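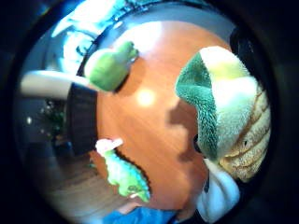 Plush week at our place, finally got to it. Been putting this off since March, mostly becuase the soft toys live in three different spots (couch, under the stairs, the car) and every time I clear one spot the others fill up again. So the plan was everything goes on the round table, look at it properly, decide, basket. Greens first. I knew we had a lot of green but you don't see it until they're laid out on orange-brown wood like that — the lime crocodile-ish one with the dark markings and the bit of pink, the round bright one lying on its side up near the far edge, and then the big shaggy fellow who takes up as much room as the others put together. The big one sheds, by the way. Lint roller next to you before you start.

Short gallery this time, 2 pictures, more notes than photos. Scroll if you only want the pics.

How I sort, for those who asked after the last one:

Shaggy pile on one side, smooth on the other. Shaggy ones get brushed before anything else. A dog brush is fine, a soft one, go with the pile and then against it.

Check seams. Belly seam, neck, under the arms. Anything open goes in the mending bag and does not go back in the basket no matter who is crying about it.

Eyes. Embroidered eyes I don't worry about. Plastic ones get a tug.

Tags off if they're scratchy. Leave a name tag if the toy has one, my mother-in-law sews them in and she does check.

Bows, flowers, anything small and sewn on as an extra — look at the stitches. Those go first, always. Two turns of matching thread and done. Pink thread I was out of, used a cream one, looks ok from a normal distance.
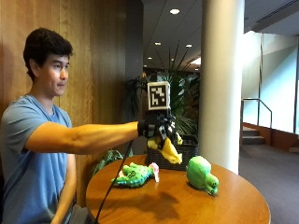 Yellow one at the wicker basket, crocodile still on its side on the table waiting its turn.

Love the black basket next to that honey wood. Same basket I showed in the hallway post. It came from Greleren, the little homewares place by the station, and I went back for a second one and they were out. Kimie Fukuda has the same one in her front room for magazines and says the weave catches on knit sweaters. Hasn't happened with the toys so far. If yours snags, line it with an old pillowcase and fold the top over.

Things I like about a basket over a lid box: kids can put stuff away without asking, you can see when it's full, and it goes straight on the table when you sort. What I don't like is the dust. I shake it out over the tub, then vacuum the corners with the narrow nozzle.

Washing notes. Small and smooth ones go in a mesh bag, cold, gentle, then flat on a towel. Turn them over when you remember. The big shaggy ones I won't put in the machine again, did that once with a bear and the stuffing went to one leg. Damp cloth, tiny bit of dish soap, brush when dry. Keep them off the radiator, the pile goes crunchy.

Where everything ends up:
Favorites — back in the basket, top layer
Not played with but loved — shelf in the hall
Mending — blue bag on the doorknob, so I have to see it
Leaving — washed, bagged, over to Iona Haldane for the spring sale table

Iona says no to anything with a missing eye or a music box that still plays, so check before you drop off at hers. She's home until 4 most afternoons. Ring the side bell, the front one is dead.

The table, since I get asked every time it's in a picture: secondhand, the seller called it a Purves, I've never found a label on it so who knows. Round is good for this job, you can reach the middle from wherever you sit. Wipe with a barely damp cloth and dry right after. It does shine like mad under the overhead light, I've stopped fighting it.

Gallery stuff. The hallway post is up to 348 views, thank you, that's a lot for a shoe rack. Somebody wanted the pattern for the mending bag, it's on the sewing page near the bottom, the one with the drawstring. Comments are open, I'm slow to anwser.

Next gallery is the puzzle shelf, if I find all the lids.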